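Share 7 Comments 0

Where the Cords Go: Small Electrical Waste in Student Housing
Student project report, Environmental Studies
Chantal Morin and Gebhard Hollenstein

Background

The town of Flostum collects glass, paper, metal and food waste at the curb. Small electrical items are not part of that service. Residents are asked to carry them to the recycling center on Tremblay Road, or to drop them in one of the bins at the Omby grocery stores. The student apartments at Morari Court are a long walk from both.

We wanted to find out what students do with chargers, cables, earphones and other small items when they stop using them. We picked small items on purpose. A broken refrigerator is hard to ignore, but a charger fits in a drawer and can stay there for years.

Method

We used a paper survey and a collection box. The survey went under every door at Morari Court in March, 779 copies in all. It had one page of questions and a space for comments. We got 300 usable forms back. Forms with only the first question filled in were left out.

The collection box stood in the laundry building at Morari Court. We emptied it every evening at 6 and sorted what was in it at a table upstairs. Each item was written down under one of five headings: phone chargers, other power supplies, data cables, audio items, and everything else. Batteries were taken out and kept separately in a metal tin, as the recycling center had asked us to do.

We had planned to weigh the items too. The kitchen scale we borrowed gave a different reading each time for anything light, so we gave up on weights and used item counts only.

Results

The box took in 483 items. Phone chargers were the largest group and data cables came second. The audio group was almost all wired earphones. Under everything else we had two electric toothbrushes, a desk fan without its base, several remote controls and a string of holiday lights.

On the survey, the most common answer to the question "What do you do with a cable you no longer need?" was that it goes in a drawer or a box. Putting it in the regular trash came next. Very few people had ever used the bins at Omby, and many did not know the bins existed. Some thought the bins were only for batteries.

The comments were more useful than we expected. Several people wrote that they keep old cables in case a new one breaks. Others said they did not know which cable belonged to which device and were afraid of throwing out the wrong one. One person wrote that moving out is the only time they look in the drawer, and that by then there is no time for a trip to Tremblay Road.

Discussion

The answers suggest that distance is a smaller problem than we thought at the start. Most people who knew about the Omby bins shopped there at least once a week, so they passed the bins anyway. They did not think of bringing anything. The box in the laundry building may have worked better for the simple reason that people stood next to it waiting for a dryer.

There are limits to what we can say. People who fill out a survey about waste are probably more interested in waste than their neighbors. The box was also new, and a new box gets attention. We do not know if it would keep filling up after the first drawers had been cleared. It was also open to anyone using the laundry building, so a few items may have come from guests.

We tested a small part of the data cables with a laptop and a phone. Many of them still worked. We had no good way to check the power supplies safely and did not try.

Suggestions

We suggest a permanent box in the laundry building, emptied once a month and more often in the weeks when leases end. The sign on the Omby bins should list cables and chargers by name. We also think a swap shelf would be worth trying, where working cables can be left with a label saying what they fit.

The housing office has agreed to read this report before the fall. If the box becomes permanent, someone will have to be in charge of the battery tin, and that should be settled before the box is put out again. The survey form and the item list can be had from either of us.

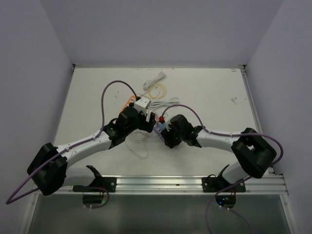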